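Good practice for robots in homes: speaker notes
7 min read

Okay, slide one is just my name, so skip it fast. Say thanks to Mircea Văduva for the slot and for moving the coffee break. Water on the left side of the lectern this time!

Start with the story about the Clorklow rulebook. When I joined the Memano trials we had 17 pages of safety rules, and every one of them was written for a factory floor. Light curtains, painted walkways, a fence with a gate. Then we went into people's apartments, and the first person I met wanted to know where she should put her laundry while we worked. (Pause, they usually laugh.)

So we wrote house rules. There are eight, they fit on one sheet of paper, and I want to spend most of my time on the four people argue with.

Rule 2, the walk-through. Before anything is powered up, one person walks the whole reach of the arm plus a good step more, looking at the floor. Cables, small tools, bags. Write down what stays and tape it or route it. I used to think a quick glance was fine, and then I tripped over our own power lead at Avram with a tablet in my hand.

Rule 3, everybody has a spot. If you're in the home you know whether you're inside the reach or outside it. People at a desk next door count too! Say it out loud before each run, even when it feels silly. One person holds the stop and does nothing else. No phone, no notes, no helping with the fabric.

Rule 5, soft things are not automatically safe things. I get the most pushback on this one. People relax around a fleece in a way they'd never relax around a steel part, and I do it too. But cloth hides the gripper, it hides your fingers, and a dangling strap or cord will find something to catch on. So: hands off the cloth while it's held, loose cords checked before the grasp, and if you can't see where the fingers close, slow down.

Click. Give them a few seconds with these.

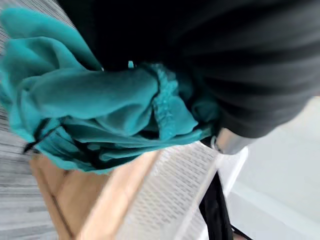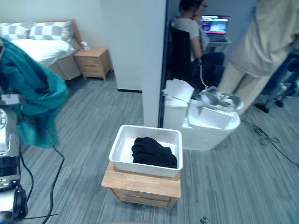

Rule 6 is about speed near people, and it's the one I'd love to see in a proper standard. We use two settings, walking pace and slower, and the slow one is the default indoors. An operator can ask for the faster one, but the person holding the stop has to agree. Ieuan Morgan from Narard fought me on this for most of August (hi Ieuan, I know you're in the back) and now his team does the same thing.

Then logging. Don't get lost in the weeds here. We log every stop, including the ones where someone just got nervous. Last round we had 21 stops. Please don't ask me which ones were "real," they all go in the log and we read them together over lunch.

If there's time, show the sheet itself. If not, tell them to grab me at the break, I've got paper copies in my bag.

Questions. Repeat them into the mic!!

Comments

tessa_k: Was in the room for this. The bit about the person holding the stop doing nothing else is going straight on our wall.

Oldbolt: How do you handle rule 3 with kids or pets in the home? Ours won't stay in a spot.

jp.lindqvist: Would like to see the other four rules too. Any chance of the sheet as a download?

Related
Writing a stop log people will read
Tape, clips and cable covers: what we carry to a home visit
Notes from the Avram workshop
Who holds the stop?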